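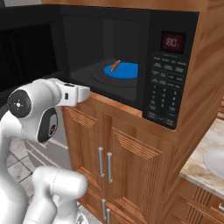
The arm at the open microwave, blue plate on the turntable.

April went almost entirely on microwave episodes. I now have 3,939 of them in the simulated kitchen, which sounds like a lot until you start throwing them out. My filter wants the plate fully inside, the arm clear of the door and no collisions with the cabinet. After a first pass with those rules I was left with a little over 2,000.

The set is called Pulex, and it is meant to cover short kitchen jobs: putting a plate in, taking it out, closing a door, pulling a handle. I drive the arm myself for the first batch of each job. A script then shifts the start pose and the food and replays the motion, and I check what comes back. Nanami Kinoshita wrote the replay script and I have been slowly breaking it.

The worst part is the door. A replay that starts a little too close clips it on the way in, and the policy learns to nudge doors. I dropped 129 episodes for that alone and recorded 16 new ones by hand with a wider approach.

I also record from more than one viewpoint. A wide view shows where the arm is going, and a closer one shows how the gripper lines up with a handle. Training on the wide view only gave me grasps that landed beside the bar. 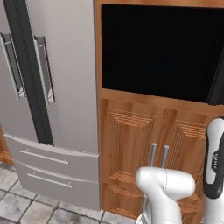 Filed under: Robot learning, Data

Next are the tall cabinet doors under the microwave. The two bar handles are close together, so I label every episode left or right before I start driving. Theresia Zürcher suggested keeping the failed grasps in a separate folder in case we want them later. I have started doing that. The folder is already bigger than I would like, and I still need to fix the naming before the next training run.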